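**Rendow Food Share, progress report to the Jilach Fund**
Thu 9 December

This report covers the period since our last update in March. The grant pays for the fruit and vegetable part of the food share: buying from the Siu market, bagging at the Rendow hall and delivery to homes in Rendow and Hiltthorpe.

### Bags delivered

We have delivered 962 bags of produce in the period. Most went to Rendow addresses. Hiltthorpe was added in the second half, after the bus route there was cut and more people asked for delivery. We now run 2 delivery rounds a week, up from one.

### What goes in the bags

Each household gets fruit, a root vegetable and something green. The fruit changes with the season and with what Siu has at a fair price. Grapes have gone over well, particularly with older people who find apples hard to bite. They do bruise if they are put in early, so the packing order is now heavy items first, then the rest of the fruit, with grapes last and near the opening.
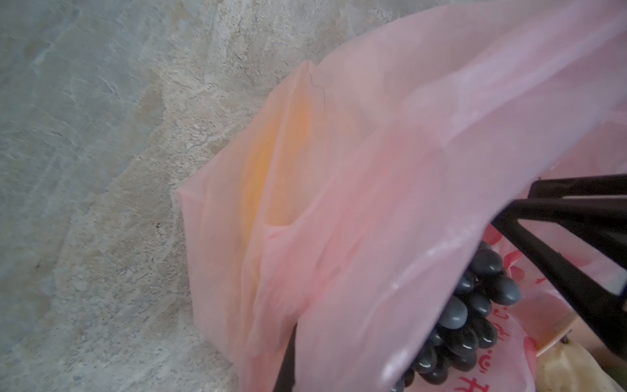 We have stayed with thin plastic bags for now. Paper was tried for a month and the bottoms gave way when the produce was damp. Cloth bags would last longer, but the quote we got would take most of the packing budget and we don't know how many would come back. We would like to raise this again at renewal.

### Storage and the hall

The second-hand fridge approved in the spring was installed and is working. It holds one day's soft fruit. Bagging takes place on the morning of each round, and the rest of the stock is kept in the back store until then. The store has no shelving along one wall and we have asked the hall for permission to put some up. No answer yet.

### Problems

Deliveries were missed on 7 occasions, mostly when the van was off the road. Those households were offered pickup and 9 bags were collected that way. The van has had its brakes done and should be fine through the winter.

### Spending

Produce costs are slightly over budget and fuel is under. We ask to move the unspent fuel money across to produce for the final quarter. Receipts are attached separately.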